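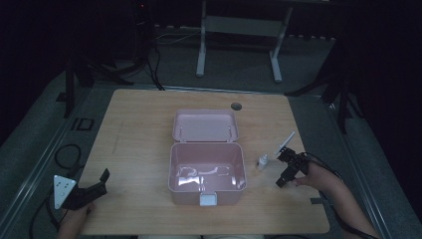

Storage box and bottle on the table at Kenoslow.

About us

The Kenoslow Field School teaches archaeology to adults and sixth-formers. We were set up by staff from the Tralham dig, where 15 seasons of work have uncovered part of a medieval harbour.

Courses run for seven weeks from January, with Friday evenings given over to pottery and bone. Our teaching collection holds 558 finds, the oldest from before AD 1000. Visitors can see it by appointment. Please ring the office first.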